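Ondix Hand-Held Gripper: Fabric Caught Between the Fingers
Frequently Asked Questions for Operators

This page applies to all operators who handle knitted items with the Ondix hand-held gripper. It was prepared after the fabric retention fault reported in June and replaces the earlier notice on the same subject.
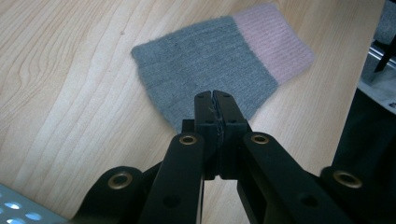 What is the fabric retention fault?
When the two fingers close on a soft knit, a thin fold or a few loose threads may be drawn into the seam between them. If threads remain there after the fingers open, the item does not release fully and may be dragged or torn on the next movement.

Which items are affected?
Reports concern socks, cuffs and other ribbed or fuzzy knits. Woven cloth has not produced the fault. Operators at the Vidmar site may continue to handle towels and napkins as before.

How many cases have been recorded?
The Vidmar site logged 42 cases in 900 grasps of knitted items. In 4 of these cases the knit was damaged. No injuries were reported.

What is the cause?
The review led by Mirsad Begović found that the finger faces had worn unevenly on the units concerned. A narrow gap remained at one side of the seam, wide enough to admit a strand but too narrow to let it go. Worn pivots made the condition worse on two units.

What should I do if an item does not release?
Stop the movement and lay the item flat on the table. Open the fingers to their full width and lift the fabric away by hand. Do not pull the gripper backward - this tightens the thread and may bend the finger mounting. Keep your free hand clear of the linkage until the arms are at rest.

May I cut a trapped thread?
Yes, with the blunt-tipped scissors supplied at each station. Blades and tweezers must not be inserted between the fingers. Any remaining fiber should be brushed out before work resumes.

How often must the fingers be inspected?
Inspection is required every 500 grasps and after any failed release. Check the finger faces, the screws and the pivot points. Units with visible wear are to be tagged and returned to the Adovel service desk.

Will the finger faces be replaced?
Replacement sets have been ordered for all units at the Vidmar and Domby sites. Units already fitted with the new faces carry a green service label on the handle.

Where do I report a new case?
Use the fault form at your station and record the item type, the grasp count and whether the fabric was damaged. Forms are collected at 4:00 p.m. on each working day.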